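Rencombe House Newsletter
20 Nov 2022

The small green cloth, and how we fold now
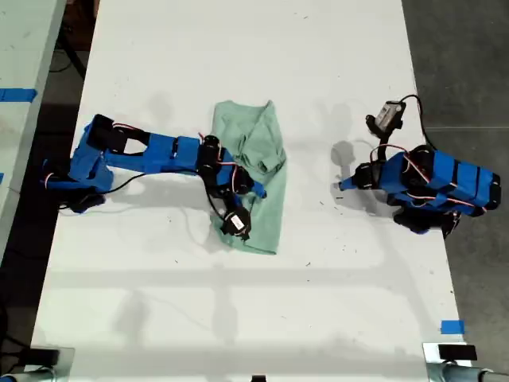
Many of you asked me after the last newsletter to write something about folding. I was surprised, because I thought people would prefer to hear about the boiler. But I had more messages about folding than about the boiler, so I will try to explain how we do it in the laundry room at Rencombe House, and what I have learned since I took over the linen in July.

First I should say that I did not grow up folding in the way it is done here. In my mother's home we rolled everything. Towels, shirts, pillow covers, all were rolled and put standing in a drawer, like bread in a basket. When I came to the house I rolled also, and Danica Dvořáček, who had the linen before me, opened the cupboard one morning and closed it again without a word. Later she came back and asked me very politely if I would like to see how she does it. I am still thankful for this.

The difficulty with a small piece of cloth is that it looks easy. A bed sheet is big, so you respect it. You ask somebody to hold the other end. But a little soft thing lies on the table in a heap and you think it will take two seconds, and then you fold it crooked and it stays crooked in the pile, and everything you put on it leans to one side. I have seen a whole shelf go like this from one bad piece at the bottom.

So we begin with the flattening, and I would ask everybody who helps on the laundry mornings to do it too, even when there is a lot in the basket. Put the cloth on the table and do not fold anything yet. Find two corners that are neighbors. If the top has fallen over on itself, open it first, and do this from the corner and not from the middle. When you pull from the middle you only move the wrinkles to another place. Then lay your hand flat and go slowly from the center to the edges. You do not need to press hard. Danica says that pressing hard is for dough.

A crease that goes diagonally is the worst one. It means that one corner has traveled and the others have stayed at home. Do not try to smooth it with your palm. Take the corner that has traveled, lift it a little, and put it down again in its right place, and the crease goes out by itself most of the time. If it does not, the cloth was probably stretched when it was hung, and then it needs steam.

After that comes the fold. For small towels and kitchen cloths we fold in half the long way, then in half again the short way, and then in thirds if it is going to the narrow shelf. For children's shirts we lay the front side down, bring both sleeves to the back, fold the sides in to make a long shape, and bring the bottom up to the neck. Please do not fold shirts and towels into the same pile. I know that the colors look nice together, but the person who comes for a towel in the evening does not want to unfold three shirts to find it.

About the edges. Some of our older pieces have an edge that is not straight any more. With these you cannot match edge to edge, it will never be correct. Match the corners only, and let the edge do what it wants inside the fold. Always turn the rough side to the inside or to the back of the shelf. If threads are coming out, do not pull them, please cut them with the small scissors on the hook. We lost a good pillow cover this summer because somebody pulled.

Now something about the table. A light-colored table is good for this work, because you see the shape of the cloth well and you notice a stain before you fold it away. But a light table also shows every mark, and it has to be wiped before clean linen goes on it. Please use the Olto spray and the yellow sponge, and let the surface dry completely. I found a pile last month with a damp bottom, and the lowest two pieces had to be washed again.

A few people have asked me about cost. The total for linen this year was 2,135, and this includes the new sheets for the guest rooms and the repair of the mangle by Herrero. It does not include soap. I think we can spend less next year if we mend more, and for this I would like to start a mending evening. We have more than 20 pieces waiting in the box under the window, and many need only a few stitches. You do not have to be good at sewing. I can show the hem stitch, and Danica has offered to show how to put a patch so that it does not make a hard spot.

If you want to come, write your name on the paper by the laundry door. There is place for 8 people around the big table. Bring your own thimble if you have one, we have needles and thread in white, gray and blue. If you have green thread at home, a pale one, I would be very glad for it, as the shop in Cisgate had only a dark green and it looks too strong on soft colors.

I received also one question by letter, without a name, asking if it is really necessary to fold cleaning cloths. My answer is no. Cleaning cloths can go in the basket as they are, as long as they are dry. I used to fold them as well, in my first weeks, because I wanted to do everything properly. Then I saw that they were taken out and thrown in a bucket five minutes later, and I stopped. Keep your patience for the things which go on the shelf.

Another person asked about the smell in the lower cupboard. It comes from the wall and not from the linen. I have put lavender bags there for now and left the door open a hand's width. Please leave it open when you pass, even if it looks untidy.

Last, the lost things. There are four single socks, one long apron with a pocket, and a pillow cover with a button missing. They are in the box on top of the dryer. I will keep them until the end of the year, and after that the socks become dust cloths and the apron goes to the kitchen.

For the next newsletter I will write about wool, and how to wash it without making it smaller. If you have ruined something made of wool and are willing to lend it to me, I would like to show it on the mending evening, without saying who it belongs to.

Ghazal Shahbazi
Linen and laundry, Rencombe House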